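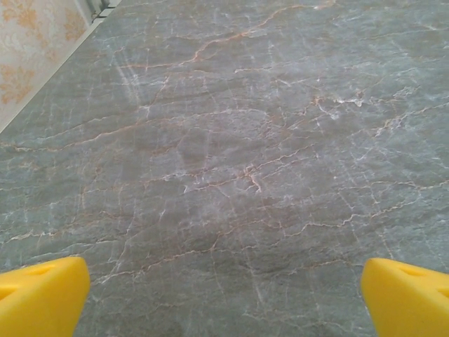

One reader of the last edition asked whether a patterned surface like this can be wiped down the same way as a plain one, and the answer is yes, with a little patience. Veining is lovely to look at, but it hides crumbs and brick dust wonderfully well!

Section 2. Getting the Surface Ready for Brick Sorting

A clean floor makes sorting so much more fun — bricks slide easily and small parts stay easy to spot.

1. Take everything off the surface, bins included.

2. Dust with a dry cloth, working from the back wall toward you. Follow with a damp Prellik cloth and one drop of mild soap.

3. Look across the surface from a low angle. Hazy streaks show up best this way, and a second pass with a dry cloth usually clears them.

Caution: Keep water away from the papered walls. Wipe along the bottom edge with a dry cloth only.

4. Set the storage bin on the right and tip the bricks out in a low pile. The Pendex starter box holds 281 pieces, so pour slowly and enjoy the rattle.

Note: Leave a clear strip of floor between the pile and the bin. You'll want that space for odd pieces.

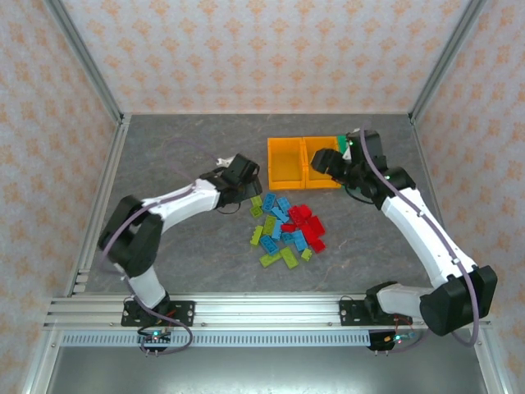 5. Start with the biggest bricks. They go quickly, and the pile shrinks in a very satisfying way.

6. Move on to the small pieces, one color at a time. Check the corners of the floor before you put the lid on the box.

For replacement cloths, see the parts list in Section 7.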